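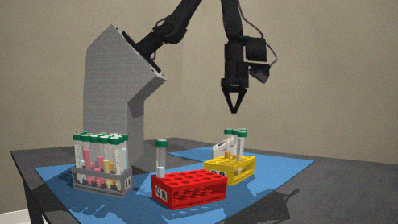
Simulated tube-handling cell, gripper comparison. Two-finger gripper above the racks, fingers empty.

1/ The Drukdale automation group has completed the first round of its gripper comparison for capped sample tubes. All runs to date were carried out in simulation. A summary follows.

2/ Two designs were tested on the same arm: the Drotus two-finger gripper, shown above, and the Bhat three-finger gripper. Each was given 451 pick attempts from the same set of starting positions.

3/ The task is to lift a green-capped tube from one rack and place it upright in the red rack. A pick counts only if neighboring tubes stay in their slots.

4/ The Drotus failed on 21 attempts, most of them in the gray rack, where the tubes stand close together. The Bhat held single tubes more firmly but often could not close without touching the next cap.

5/ Cable routing was also reviewed. The purple cable along the outer arm needs slack near the wrist – too little, and the last joint cannot complete its turn. The model now includes a longer loop.

6/ Sumathi Varma led the trials. Gonçalo Moreira rebuilt the controller settings in May, after the earlier version closed the fingers too fast on the caps. Both designs were tested with the new settings.

7/ Friction values for the caps are still estimates. The failure counts should be read with that in mind until bench measurements are complete.

8/ The second round will cover 2,000 attempts per gripper and add the Braltero wrist camera for tube detection. Results will be posted to this account on 23rd August.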